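Munis Field Interview Recorder
Made by Pangilinan, sold in Europe and North America by Plodetti

The Munis is a small audio recorder for reporters who work in countries in conflict or in political change. It was made for long interviews with people who must speak once and cannot speak again the next day: former ministers, officers who left their army, witnesses.

Main points
Records 540 hours of speech in standard quality
Two separate tracks, one for the guest and one for the interpreter
Every file is locked with a key which only the reporter has
Weight 9 ounces with battery
No radio parts inside, so the device cannot be followed by its signal

The second track is the reason why many foreign desks choose this model. When the interpreter speaks over the guest, the two voices stay apart, and the editor can check later each sentence of the translation. This is very useful when a statement is disputed by a government or a party.

The recorder writes the hour on each file by its own clock. Please set the clock before you travel. If the battery is empty for more than one month, the hour must be set again.

In the box
Recorder, two clip microphones, cable, cloth bag, printed guide in English and Arabic

Order number: 1223
Stock: Munholm warehouse. Orders which arrive before noon on Tuesday leave the same week.
Newsrooms which buy for several offices can ask Plodetti for a common invoice.
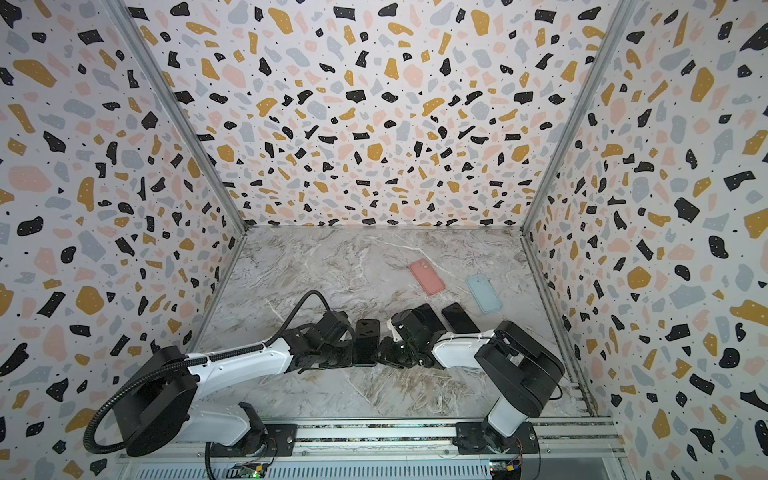
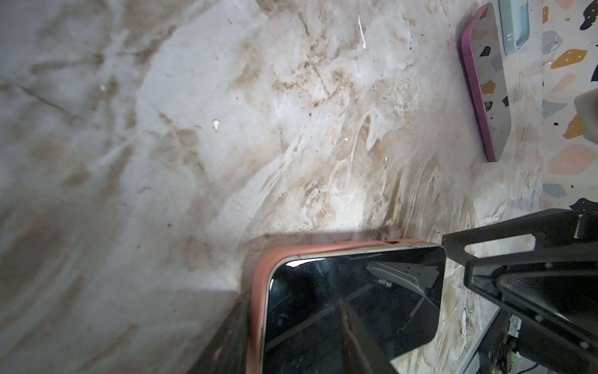 Comments

Munholm Foreign Desk: We used two of these for the talks before the election. The separate track for the interpreter saved us when the ministry said that their man was translated wrongly. I would like a louder warning when the battery is low.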